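In Praise of the Messy Table

I have been reading robot folding papers since August, mostly on the train and mostly with a pencil, and I want to put in a good word for the least glamorous part of them, the part about where the cloth starts.

You know the usual setup. The shirt is laid out flat in the middle of a plain surface, the arms come down, and ninety percent of the trials succeed. I don't doubt the number. I only wonder who lives in a house where the laundry begins that way! Mine begins in a heap, and half of that heap is generally pushed up against something.

So I was glad when the Jirnimari group, in their write-up of Wed 12 October, split their results by starting state. From flat, their policy finished 90 trials in a hundred. From a crumpled pile shoved into a corner, it finished 25. They could have averaged the two and gone home happy, and I think a good many of us would have let them.
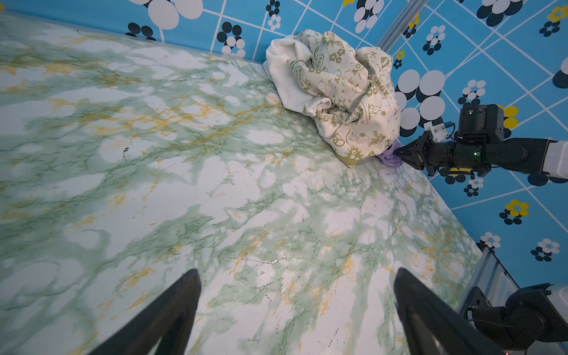 Two grippers and a bunched printed cloth, in the corner where the tabletop meets the walls.

I find I learn more from the 25 than from the 90. A corner takes away half the directions you can come from, and a bunched cloth hides its own edges, so the arm has to choose a bit of fabric without knowing what it is attached to. Add a busy print and a veined tabletop and the cameras have their work cut out for them too. People do this by feel, and have done it since they were small, and we forget it was ever hard.

Carter Kowalchuk argued with me over lunch that a benchmark ought to change one thing at a time, and that patterned wallpaper and marbled tops only muddy the water. He has a point — the Gonance tests are tidy for good reason, and you can compare 5 methods on them in an afternoon. But I would like the tidy test to come first and the muddy one to come right after, in the same table, in the same size of type.

What I'd ask of reviewers is small. When a paper says the cloth was "randomly placed," ask how, and ask whether it was ever allowed to touch a wall. I reviewed two papers this fall and asked both times. One set of authors has already written back with a new column of results, lower than the old one, and I recommended that paper gladly.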